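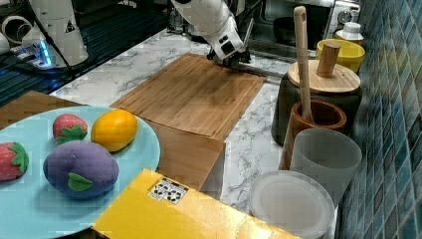
Bread is where I'd start anybody who wants to cook more at home, and a soft sandwich loaf is where I'd start anybody with bread. You don't need a mixer or a stone or a fancy basket from a catalog. You need a bowl, a loaf pan, a scale if you can get one, and a clear stretch of counter for kneading. A bamboo board with a groove around the border is my favorite thing for slicing, by the way, because the groove catches so many of the crumbs (I used to find them in my socks). Cooling is a job for a wire rack, though, and we'll get to that!

Print this page | E-mail this page

Posted Tuesday, June 9, 2026

This is the loaf I've been making since I moved to Siltidstead, and it's the one I get asked for the most. It slices thin, it toasts beautifully, and it keeps well enough to get you through a few days of lunches.

What goes in

500 grams bread flour, plus a little for the counter
310 grams warm water
7 grams instant yeast (one packet)
10 grams salt
20 grams sugar or honey
30 grams soft butter

Mixing

Put the flour, yeast, salt and sugar in your biggest bowl and stir them with your hand. Pour in the water and keep going until there's no dry flour hiding at the bottom. It will look terrible, all shaggy and lumpy, and you'll want to add more flour. Don't! Cover it with a towel and walk away for 20 minutes. When you come back it will already be smoother, and all you did was wash a spoon.

Now work in the butter, a bit at a time. This part is messy and greasy and for a minute the dough seems to fall apart. Keep squeezing and folding and it comes back together.

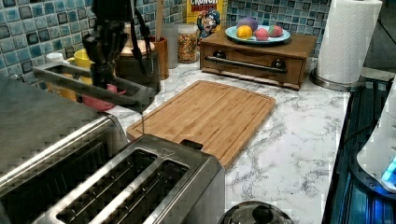 How do you know when you've kneaded enough? Pull off a piece the size of a walnut and stretch it slowly between your fingers. If it thins out until light comes through before it tears, you're done. If it rips right away, give it another few minutes and try again.

By hand I usually need ten to twelve minutes. Push with the heel of your palm, fold, turn, push again. Put some music on. If your arms get tired, let the dough sit under the bowl for five minutes and come back to it, and it'll be easier on both of you.

First rise

Back in the bowl, lightly oiled, covered. In a warm kitchen it will double in an hour or so, and in a cold one it can take twice as long, so watch the dough and forget the clock. Poke it with a floured finger. If the dent fills in slowly and only part of the way, move on to shaping.

Shaping

Tip the dough out and pat it into a rectangle a little narrower than your pan is long. Fold the top third down, press the edge, then roll the whole thing toward you into a snug log and pinch the seam shut. Seam side goes down in a greased pan. I use a Plemoletti pan with straight sides that I picked up at a yard sale in May, and I love it, but any standard 9 by 5 works fine.

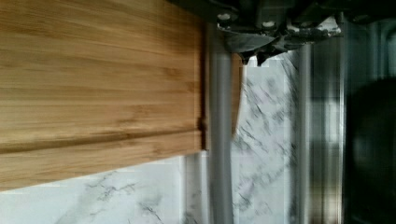 Zainab Iyamu wrote in to say that her loaves kept opening up along one side in the oven until she started pinching the seam twice, once right after rolling and again after letting the log rest for 3 minutes. I tried it with my next batch and I'm keeping it! She also wets her fingertips when the dough has picked up too much flour and won't stick to itself, and that helped too.

Second rise and baking

Cover the pan and leave it until the dough stands an inch above the rim. Start heating the oven to 375 F while you wait. People rush this step more than any other (me too, when I'm hungry), and the result is a tight, heavy loaf with a big tear down the side.

Bake on the middle rack for 35 minutes. If the top gets dark early, lay a piece of foil over it. The middle should read 195 F on a thermometer. Turn the loaf out of the pan right away and set it on a rack, or the bottom steams and goes soggy.

Then wait 2 hours before slicing. I know! It smells amazing and the butter is sitting right there. Cut it hot, though, and the crumb gums up and the slices squash.

Slicing and toasting

Use a long serrated knife and let it saw, with hardly any pressure. Laying the loaf on its side helps a lot, as the bottom crust is the toughest part and the top is the first to cave in. For toast I go a half inch thick. Homemade bread has less sugar than most store loaves, so it browns slower, and you may want a notch higher on the dial than you're used to.

To freeze, slice the whole loaf first, bag it, and press the air out. Slices go straight from the freezer to the toaster.

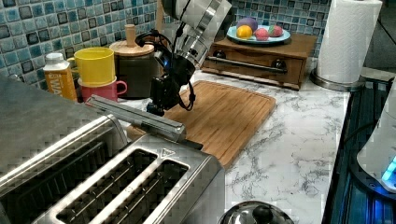

Tripathi: I swapped 100 grams of the bread flour for whole wheat and added an extra spoonful of water. It rose a little less but the flavor was great, and my kids ate the heels for once. Would you go higher than that?

I'd happily go to half whole wheat. Add the extra water slowly, give it the full 20 minute rest before kneading, and expect a shorter loaf. Past half, I'd switch to a different recipe, and I'm working on one now with some flour from the Mestov mill that smells like toasted nuts straight out of the bag. It needs a couple more test bakes before I post it.

2 comments | 3 shares

Print this page | E-mail this page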